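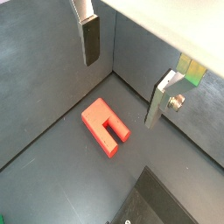 Relatório de progresso ao financiador
Programa Vestow de brinquedotecas de bairro, período encerrado em abril

Resumo

O programa cumpriu a meta de inscrições e falhou na de frequência. Temos 500 famílias cadastradas, número previsto no contrato, e registramos 2.228 empréstimos de brinquedos no período. São os dois indicadores que a Vestow pede na primeira página, e por isso estão aqui. Tenho dúvidas sobre o que eles medem. O cadastro é gratuito, leva dois minutos e não caduca, de modo que uma família que veio uma única vez conta igual à que vem todo mês.

Empréstimos

O total parece bom até ser dividido por unidade. Vuscombe responde por mais da metade. Grerkevano, que recebeu o mesmo acervo e o mesmo mobiliário, abre as portas às nove e passa boa parte da manhã sem movimento. A explicação corrente na equipe é a falta de divulgação. Pode ser. Já imprimimos folhetos duas vezes e a curva não se mexeu. O ônibus que servia a rua mudou de trajeto no começo do período, e me parece uma hipótese mais séria do que a do folheto.

Também não sabemos o que acontece com o brinquedo em casa. A ficha de devolução pergunta se a criança "gostou", e quase todos marcam que sim. Não usaria essa resposta para sustentar coisa alguma.

Acervo

Compramos 51 itens novos, com preferência por peças de encaixe, tabuleiros de formas e blocos para crianças pequenas. A espuma pesa pouco e é fácil de guardar, mas a durabilidade em regime de empréstimo ainda está por demonstrar. O fornecedor fala em anos de uso; pedimos por escrito de onde vem a estimativa e não recebemos resposta.

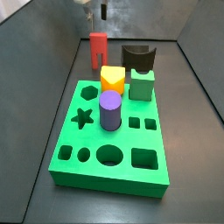
Formação das equipes

A Bednarek ministrou a formação contratada, de 48 horas, dividida entre as duas unidades. A presença foi alta e a avaliação final, feita pela própria Bednarek, deu resultado excelente. Uma avaliação aplicada por quem vende o curso vale pouco. Proponho que a próxima seja feita por terceiros, ou que se retire o item do quadro de metas.

O módulo sobre higienização e conferência de peças foi útil e já mudou a rotina do balcão. O módulo sobre "desenvolvimento integral" ocupou um dia inteiro e ninguém soube me dizer o que passou a fazer de modo diferente.

Orçamento

A execução está dentro do previsto, com sobra em transporte e aperto em reposição. Peças perdidas saem mais caras do que se calculou, pois vários fabricantes só vendem o conjunto completo. Pedimos autorização para remanejar a sobra.

Próximo período

Passaremos a contar famílias ativas, isto é, com ao menos um empréstimo nos três meses anteriores. O número será menor que o atual e convém que a Vestow saiba disso antes de recebê-lo.

Em Grerkevano, vamos testar abertura à tarde durante seis semanas. Se a frequência não subir, recomendarei transferir parte do acervo para Vuscombe. A unidade pediu mais prazo, e a decisão sobre o pedido cabe à Vestow.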